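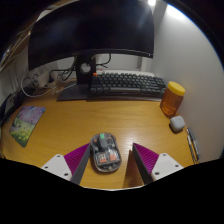 Odds and Ends

30 Apr 2018

So I finally canceled the gym! I'd been paying Vandura 199 a year and went, what, twice? Walking to Grevness and back is free, and I get to nose at everyone's gardens on the way (the tulips are ridiculous right now).

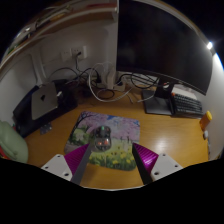
Anjana Rathnayake reckons I'll be begging to rejoin by July, once the heat kicks in. She may have a point. For now I'm loving it, blisters and all, and next week I'm trying the long loop past Odcombe. 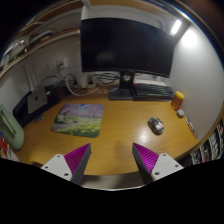 Back at the desk.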